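Call for participants: student project "Retidar", bin picking with an industrial robot

We are searching for new members for the student project Retidar. The project belongs to the robotics club Bultavau and it is open for students of all years and all faculties. You do not need to have worked with a robot before. If you can read a manual with patience and you like to find out why a thing went wrong, please read further.

What the project is

The task sounds simple. Blocks lie in a metal bin, in any position, and the robot must take them out one after another and put them down in the correct place. In June our team took part in the Mocanu student competition for the first time. We finished with 51 points out of 127, which was enough for the middle of the table. Most of our lost points came from blocks which lay close to the wall of the bin or close to each other, where the gripper had no space to go down on both sides. This year we want to enter again with a better planning of the grasp, and for this we need more people.

The work is divided in two groups. The software group writes the program which finds the blocks and decides from which side to take them. The hardware group takes care of the gripper, the hoses, the cables and the bins. Every member chooses one group at the beginning, but you are allowed to change after the first month, and many of us did. 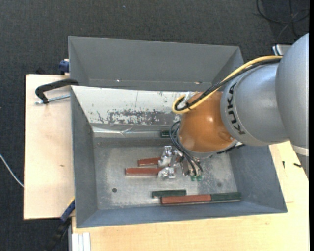 All tests are made on the arm itself and also in simulation. The simulation is called Mutura and was written by earlier members of the club. It runs on a normal laptop, so you can prepare your part at home and bring it to the laboratory when it is ready. We keep a record of every attempt to pick a block, good or bad. At the moment the record has 1853 attempts, and one of the first tasks for new members will be to read a part of it and to sort the failures by their cause.

Whom we are looking for

Three students for the software group. You should be able to write a small program in Python without help. Knowledge of image processing is welcome, but we can teach it.

Two students for the hardware group. You should be comfortable with hand tools and with simple drawings. If you have made parts on a lathe or a printer, please tell us in your letter.

One student for the documentation. This person writes our reports for the competition, keeps the record in order and prepares the poster. Good written English is necessary. You will also take part in the tests, so that you know what you write about.

What we expect from you

Please plan two evenings in a week during the term, and some more time in the last weeks before the competition. Before you may work near the arm you must attend the safety lesson of the laboratory and pass a short test. There are no exceptions from this rule, also not for students who have passed a similar test in another place. Long hair must be tied and closed shoes are obligatory.

What you can expect from us

The project is not paid. Students of engineering can ask for it to be recognised as practical work; the form must be signed before you begin and not after. The club pays the journey and the accommodation for the competition. Each group has also a budget of 300 euros for small materials, and the members decide together how it is spent. An older member will work beside you in the first weeks, and you can ask this person everything, also the questions which seem too small.

How to apply

Write a letter of not more than one page, in English or in Romanian. Tell us which group you prefer, what you have built or programmed until now (school projects are fine) and which evenings you are free. We do not need marks or certificates. Please give the letter to Roxana Buzatu at the club office, or leave it in the Bultavau letter box next to the laboratory door. The last day for applications is 28 September 2025.

We will invite all applicants to a short talk and a visit to the laboratory. You will meet both groups and see a test run, and if you wish you can try the simulation. Please bring your own laptop if you have one. The answer comes within one week after the visit.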